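Drumelar Road residents' list
Subject: Re: Re: shared kitchen, reheating things
Date: September 24, 2022

On the Tretura side of the building, someone wrote:

> Could whoever reheats chips in the shared microwave explain the
> appeal? They go in crisp from Kurtuluş and come out like damp
> string. Also it smells for 3 hours. Can we agree on the oven
> upstairs for chips and keep the microwave for soup?

I am whoever. I'd like to offer a defence, though not a very strong one.

The oven upstairs takes an age to warm up and has done since February. By then I have eaten the chips cold, standing up, which is worse for everyone's opinion of me. The microwave takes 2 minutes and the result is at least hot in places.

Things I have learned, for those still reading. Spread them out on the plate; a heap goes soggy in the middle. Don't cover them. Put a sheet of kitchen paper underneath if there is any (there isn't, the roll has been a cardboard tube all week). Go in short bursts and leave the door open for a bit afterwards, which helps with the smell too. A frying pan on the hob does it better than any of this, but then you have a frying pan to wash, and I have read message 251 on the subject of washing up.

I'll agree to no chips after ten at night. I won't agree to soup only, as the soup people are the ones who leave orange splashes on the ceiling of the thing.

The Grestov dishcloths are in the second drawer, if any soup people are wondering.

Flat 4
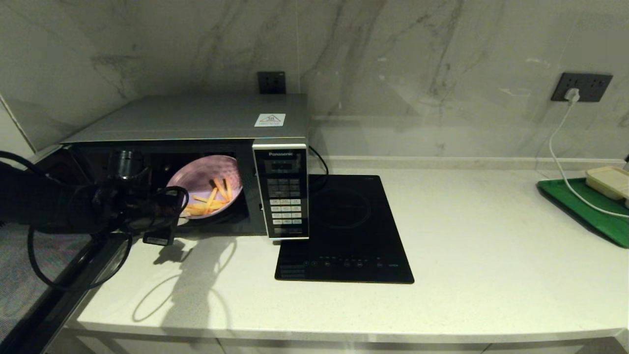
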